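Working dough on a glossy marble-look table – flour or no flour?

Posted in Baking & Bread by Mudereck
November 23, 2021
Tags: dough, kneading, kitchen tables, clearing up

Hi all, long-time reader, first proper post from me. We moved in March and the kitchen in the new place has next to no worktop, so all my dough now gets made on the round table in the middle of the room.

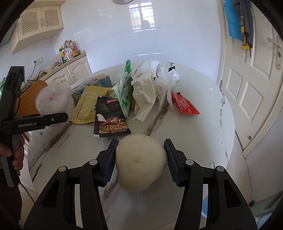

My old place had a big scrubbed wooden worktop and I never had to think about any of this. I chucked down a handful of flour, kneaded for 10 minutes and that was that. On this shiny white top the flour just skates about. The dough slides instead of stretching, I end up chasing it round the table, and if I leave the flour off it grabs on for dear life and I'm scraping it up with a bank card. I've got a proper scraper somewhere but it's still in a box.

The other thing is I can't tell what the top is really made of. It has a marble pattern and it came with the flat, no label underneath, and I don't want to ruin it before we've even worked out whether we like it. Is it safe to use a metal scraper on something like this? And what do you all put down – flour, oil, a mat, nothing?

While I'm at it, the table is also where every packet in the house ends up. Seasoning sachets, pouches, things still in their shiny wrapping, half-crumpled plastic bags. I shove them to the back when I want to bake and then they creep forward again. If anybody has a way of keeping on top of that I'm all ears, because I did once knead a corner of a plastic bag into some buns and I'd like not to repeat it.

The recipe, in case it matters, is a plain white dough for steamed buns. Sometimes I use the same one for flatbreads. It's not a wet dough at all, it comes together into a nice ball fairly quickly and then I want to give it a good going over.

Edited to add: the table doesn't wobble, a couple of people asked me that in messages. It's heavy enough. It's only the top that's slippery.

Laskowska
14 people found this helpful

Ooh, I can help with this one, I've been baking on a glossy table for years and I had exactly the same trouble at first!

Stop using flour for the kneading bit. On wood the flour gets held in the grain a little and on a shiny top it has nothing to hold on to, so it turns into a sort of ice rink (and your dough goes dry and tight as well, which you really don't want for steamed buns). Wipe the table clean, dry it properly with a tea towel, and start kneading on the bare top. It'll stick for the first minute or two. Keep going – a firm dough like yours will usually start cleaning up after itself once it smooths out. If it's still gluing itself down after that, put a few drops of oil on your hands and rub them together. Hands, mind you, and leave the table alone. I once oiled the table and we were wiping it down for two days.

For rolling out flatbreads I do go back to flour, but only a pinch, rubbed over with my palm so it's more of a film.

About the scraper: get a plastic one, the bendy sort. They cost next to nothing and you can use them to get every last bit out of the bowl too. If your top turned out to be real stone, a metal one would probably be fine if you kept it flat, but if it's a coating or a film you'll leave scratches, and on a white shiny top they catch the light and drive you mad. I'd leave the bank card out of it as well, mine snapped.

Don't let dried dough sit, either. I lay a damp cloth over the patch while the dough is resting, have my cup of tea, and it all lifts off afterwards. No scouring pads!

One more thing I've just remembered. If you like a mat, silicone ones do grip a smooth table very well as long as both sides are clean and dry. A crumb underneath and off it goes. I've got one and use it for pastry, but for bread I can't be bothered washing it.

Flatesura
2 people found this helpful

I just use more flour. Works for me.

Holov
9 people found this helpful

Agree with nearly all of the long answer above, so I'll stick to the packets, as my table was just as bad.

What sorted it for us was a shallow tray. Everything that lands on the table goes on the tray, and when I bake I pick the whole tray up and put it on top of the fridge. It takes one trip. Before that I was pushing things to the back too, and it doesn't work on a round table, there's no back to push them to!

Anything opened gets folded over and pegged and stood upright in an old shoebox in the cupboard. Sachets I file like index cards, the same way up, so you can flick through and see what you've got. Go through it once and you'll find you own four of the same thing. Empty bags and torn-off bits of packet go straight in the bin before the flour comes out, I'm strict about that one now (I had the same accident as you, only it was the foil corner off a yeast sachet and my father-in-law found it).

Are you weighing your water, by the way? If the dough slides that much it may be a touch dry. I'd try another spoonful next time and see how it feels, then carry on with the bare table. Mine's a square one and not as shiny so I can't promise.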